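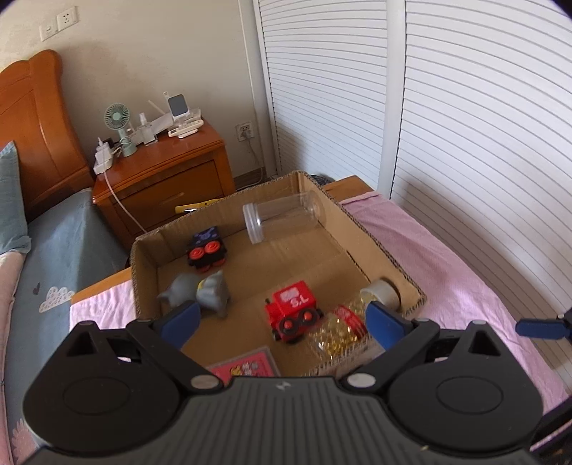
Ticket: Box-clearing result does not hold up on home data
Opened by: Elba Mansilla
Assigned to: Barış Akgül
Project: Findham
Status: Open

Elba Mansilla, 3/19/19
The draft says the grasp model trained on hand-held gripper demos "transfers to unseen homes." I reran the evaluation on the bedroom set and I don't see it. Out of 56 trials with mixed items in an open cardboard box, 29 ended in a clean pick. The draft reports a much better figure. Where did it come from?

Barış Akgül
Bench set. Same checkpoint, same box size. Could be a calibration problem on your side. Did you redo the finger width offset?

Elba Mansilla
Twice. No change. The misses aren't spread evenly either. The clear jar lying against the back wall is the worst, then anything tight to a corner. The red train tipped on its side is mostly fine. A width offset wouldn't pick favorites like that.

Segundo Nina
Checked the training split. We have 400 demos and only 14 include anything transparent. I'd look there before touching calibration again.

Barış Akgül
The bottle with the gold glitter is see-through too, and the model gets that one.

Elba Mansilla
It has a red band and a white cap. My guess is it goes for the cap. Still a guess, I haven't masked it out yet.

Dalva Rocha
Are bench and bedroom trials scored the same way? At Vescombe a lift counted even if the item dropped afterward.

Barış Akgül
Bench scoring counts any lift. I'll rescore with Elba's rule.

Elba Mansilla
Then the two numbers can't share a table. Please pull the transfer claim until the rescore is in. I'm running the masked cap test next and will attach the logs. Leaving this open.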